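关于我们

Aswood 是一所小小的成人语言与手作学校。冬天教语言，夏天教编织和装订，春秋两季混着来。老学员都叫我们“木头那边”，叫着叫着也就习惯了。

怎么开始的

最早只有两张桌子，一块借来的黑板。Brynhildur Gunnlaugsson 教冰岛语，她弟弟 Preben Gunnlaugsson 教书籍装订，姐弟俩共用一间教室，一个上午一个下午，中间半小时吃饭、扫地、吵架。第二年 Moushumi Talukder 来了，带来孟加拉语课，还有坎塔刺绣。报名的人一下子多到楼道里要排队。那时候没有网站，报名靠一本硬皮本子，现在还放在前台，想翻可以翻。

名字是 Preben 取的，原来的意思他自己说过两种版本，互相对不上。

现在教什么

语言：冰岛语、孟加拉语、印尼语、丹麦语。零基础都收。印尼语由 Rizal Pasaribu 负责，晚上七点开课，下班赶过来的同学迟到十分钟没关系，他自己也经常在楼下买饮料。
手作：线装、精装、坎塔刺绣、棒针。材料费另算，开课前一周会发清单。
读书会：每月一次，原文和译文都行。四月那次读短篇，名额已满，候补请写邮件。

小班，每班最多 10 人，不加座。以前加过，效果不好，后排听不见，老师嗓子也哑了。

教室和图书角

Rotavgate 那栋楼的二层，上楼左转。楼下是 Đào，卖粉和咖啡，凭学员卡打折（请带实体卡，截图他们不认）。图书角现有藏书 1,000 册，大半是学员留下的，词典不外借，其它可借两周。逾期不罚款，但是会打电话，Poul Lykkegaard 打，很有耐心，一直打到你还为止。

装订工作台在里间，用完请把刀收回抽屉。胶水盖紧。胶水盖紧。说了很多遍了。

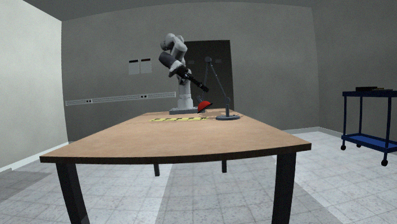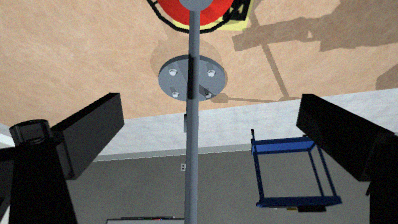
学费与退课

按期收费，一期 7 周。开课前退全款，第一周内退一半以上，具体比例看报名表背面。换班可以，先问老师有没有位子。学生和退休人士有优惠，带证件来前台就行，不用提前预约。

刺绣用的棉布和绣线我们统一从 Vametti 订，颜色每期不太一样，介意的话请自己带。棒针班要自备针，毛线可以来了再选。

常有人问能不能旁听。能，一次，提前一天说一声。小朋友不行，抱歉，里间有裁刀。也有人问发不发证书，我们只开结业证明，不能拿去申请签正，之前有误会，特此写明。

找我们

前台下午两点到晚上九点有人，上午多半在上课，电话没人接请留言，我们会回的。邮件回得慢一点，开学前后更慢，急事还是直接过来吧。

新一期课表贴在二楼门口，网上的版本周末前更新，如有出入已门口的为准。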